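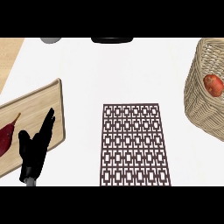
Objects on a white tabletop, computer rendering

Progress report to the Brunner fund: evening study sessions, Stedville halls

Of the 23 sessions planned we have run 15. Turnout looks healthy on paper, but 13 of those fell in the weeks before exams, when the halls are full anyway — I would not credit the scheme yet.

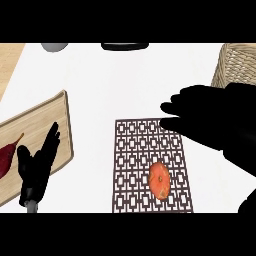

Stedville, August

The Rorkus sign-up page lists 70 students. It does not record who stayed past the first half hour. We have asked for that before any second payment.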